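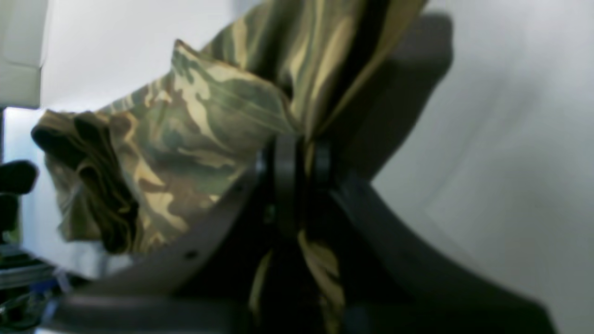
Clallport Secondary Robotics Club
Progress report to the Tritard Community Fund, 14 May 2018

The cloth-handling project is on schedule. Since March the students have logged 377 grasp attempts on fabric, mostly camouflage print and plain cotton. Our target for the term was 200.

Picking up a bunched piece is now routine. Laying it flat is still unreliable, and the Year 10 group is rewriting that part of the program.

Attendance has held at 30 students over two lunchtime sessions a week. We have spent more than half of the grant, mainly on finger plates and replacement motors. The remainder is set aside for travel to the Kustemska Challenge.

We use cookies to improve your experience. Accept | Manage settings

The next report will include the folding results and a full list of spending.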